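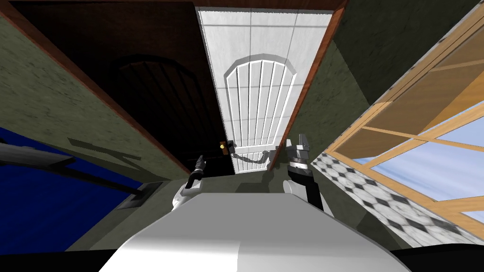 Figure 1. Simulated interior: white door in reddish-brown trim.

Food Service Operations, Unit 6
Menu Engineering and Portion Costing
Handout revised 09/10/2024. Prepared by Rodrigo Azevedo.

6.1 Scope

Unit 5 dealt with purchasing and receiving. This unit covers the cost of a plate as served and the use of that cost in deciding which dishes stay on a menu. Worked figures are taken from the Lamptey case (a licensed dining room with a fixed lunch menu). Read the case before the tutorial and bring a calculator. Phones are not permitted in the test, so practise without one.

6.2 Definitions

As-purchased weight (AP): the weight of the item as invoiced.
Edible portion weight (EP): the weight remaining after trimming, peeling, boning or draining.
Yield percentage: EP divided by AP, multiplied by 100.
Contribution margin: menu price less plate cost. Labour is excluded at this stage and treated in Unit 8.
Plate cost: the sum of all EP ingredient costs, including garnish, cooking fat and any bread served without charge.

Students commonly leave out the last group. Oil absorbed in frying is a real cost and must appear on the recipe card, even where it is entered as a standard allowance per serve.

6.3 Yield and cost per usable kilogram

Divide the AP price per kilogram by the yield expressed as a decimal. A whole fish with a yield of 40 per cent, bought at $11 per kilogram, costs $27.50 per usable kilogram. A 166 gram fillet portion therefore costs $4.57, rounded up to the next cent. Round only at the final step.

Yields should be measured in the kitchen that will use them. Published tables are acceptable for a first draft of a recipe card, but knife skills, supplier grade and season all shift the result. In the Lamptey case the March yield test on the same species gave 41 per cent. The difference is small for one plate and becomes material over a full quarter.

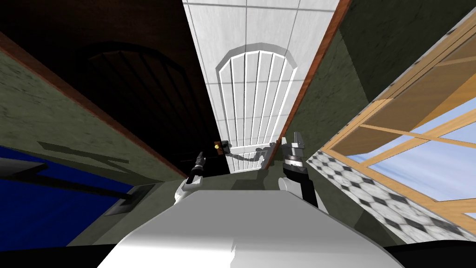 6.4 Classifying dishes

Each dish is placed on two axes, popularity and contribution margin. Popularity is the dish's share of all mains sold in the period. The usual threshold is 70 per cent of an equal share, so on a menu of ten mains a dish is rated popular if it takes seven per cent or more of sales. Margin is compared with the weighted average margin for the same group of dishes.

High popularity, high margin: retain, hold the recipe constant, place prominently.
High popularity, low margin: review portion size and accompaniments before touching the price.
Low popularity, high margin: rename, reposition or reword the menu description.
Low popularity, low margin: remove, unless the dish uses trim from another item.

Compare like with like. Entrées, mains and desserts are analysed separately — a pooled average will push nearly every dessert into the low-margin group.

6.5 Software

The lab machines have Eneck and Fullix installed. Either will generate a recipe card, but Fullix applies yield to the AP weight and Eneck applies it to the price. Check which convention is in force before entering data. Applying yield twice is the most frequent error in submitted work.

6.6 Tutorial task

Using the Skistau lunch menu in the course reader, prepare recipe cards for two mains and one dessert. Show AP weight, yield, EP weight and plate cost for every ingredient. Classify all mains using the sales sheet provided, and recommend one change to the menu in no more than a page. State the effect of the change on total contribution margin, with working.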